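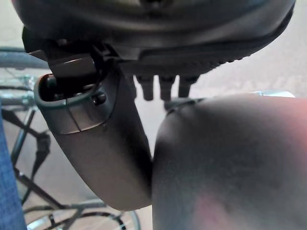 Swapping a watch strap at home

I paid a mall kiosk 30 dollars to change a strap once and I'm still a little sore about it, so now I do all of mine at the kitchen table (yes, even the good Zürcher). You need a spring bar tool, a soft dish towel and decent light. Mine is a cheap Pekomia with a fork on one end and a pin on the other, and it has outlived two sets of screwdrivers!

Lay the watch face down on the towel and run a strip of painter's tape along the inside of each lug. I skipped the tape on my old Ollmont and there's a scratch I look at every morning. Slide the fork between strap and lug, catch the lip of the bar, squeeze it inward and lift. Keep a thumb over it, those little bars fly.

Measure between the lugs before you order anything. Old leather spreads, so don't go by the strap you just took off.

For the new one, seat one end of the bar first, then press the other end down and nudge it along until it clicks. Give the strap a good tug on both sides before you wear it out of the house. Spare bars go in an old pill bottle, and mine lives in the drawer with the batteries.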